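Projects > Nurkham > Meetings > Minutes

Print this page | Send by e-mail

Minutes of the project meeting, bimanual assembly, 2025-07-04

Present: Beril Gündoğdu (chair), Stavros Mujić, Remo Eberhard, Maribel Arboleda (minutes)
Excused: Biljana Kovačević 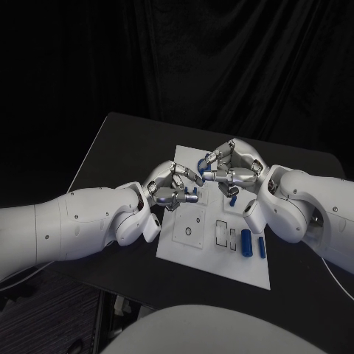

1. Minutes of the last meeting

The minutes from June were accepted with one correction. In point 4 the sentence "the policy was trained on all demonstrations" should be "the policy was trained on all accepted demonstrations". Maribel has changed it in the shared folder.

2. State of the data

Stavros reported on the recording of the peg task. We have now 2696 demonstrations, and 564 of them were recorded after the change of the hand-over rule. The other ones are from before, when each operator was free to choose which hand moves first.

Beril asked if the old and the new recordings can be mixed. Stavros thinks yes for the first part of the task, the grasping, but he is not sure for the part when the two hands come near to each other. In the old recordings the hands sometimes wait for a long time and then both start together. Remo said the same can be seen in the action plots. It was agreed to keep the two sets separate until the comparison in point 3 is repeated.

The label for a failed attempt was discussed again. At the moment an attempt is labelled as failed if the peg falls, and also if the operator stops before the end. Remo would like to have two labels. Nobody was against it. Stavros will write the new text for the labelling guide and Biljana will check it when she is back.

3. Comparison of the two training methods

Remo showed the results. Method A learns one policy for both arms together. Method B learns one policy for each arm, and a small shared part tells each arm what the other one is planning to do. Both were trained only with the new recordings and both were tested in 1000 trials.

Method B finished the task in 539 trials. Method A was lower, but Remo does not want to put the number in the minutes before he has repeated the run, as the starting positions were not drawn in the same way for the whole test. He will repeat it with a fixed list of starting positions.

Most failures of Method B are in the last phase. The fingers come very close together over the plates and one hand pushes the other one a little. The policy does not correct this. Beril asked whether the force signal from the fingers is used. Remo answered that it is recorded but it is not an input of the policy. There was a long discussion about this. Stavros is afraid that the signal is too noisy for training. Beril would prefer to try it once, with simple smoothing, before we decide.

Maribel asked if the transparent plates are a problem for the cameras. Remo has not tested this separately. He proposed to repeat a small part of the test with paper under the plates in another colour, so that we can see if the position estimate of the holes becomes better. Accepted.

Decision: Remo repeats the comparison with the fixed list. The force signal is added as a third condition, only for Method B.

4. Visit from Rastmont

The colleagues from Rastmont want to see the task running and not only the recordings. Beril will suggest the afternoon to them, because in the morning the arms are used by the Cozma students. We will show Method B with supervision, and Stavros will stay at the stop button.

Beril asked everybody to send her their slides before, not more than four for each person. The slides should say clearly which results are final.

5. Paper

The draft has an introduction and the method section. The related work is still too short and two papers from the last reading group are missing. Biljana wrote by e-mail that the title promises too much, as we have only one family of parts. The present members agreed. A new title was not found in the meeting and proposals can be written into the document.

Figure 2 must be drawn again with bigger letters. Maribel does it.

6. Other points

The calibration of the left wrist camera must be done again after the exchange of the cable. Stavros will do it on Monday morning. Until then please do not record new demonstrations.

The key for the parts cupboard is now with Remo.

Tasks

Stavros: labelling guide, calibration
Remo: repeated comparison, test with coloured paper
Beril: answer to Rastmont, collection of slides
Maribel: figure 2, missing references
Biljana: check of the labelling guide

The next meeting is in the same room. Beril will send the invitation.

Recent items

Minutes of the project meeting, June
Labelling guide for two-arm demonstrations
Reading group: list of papers
Booking of the arms, rules for students
Tretham workshop: notes from the poster session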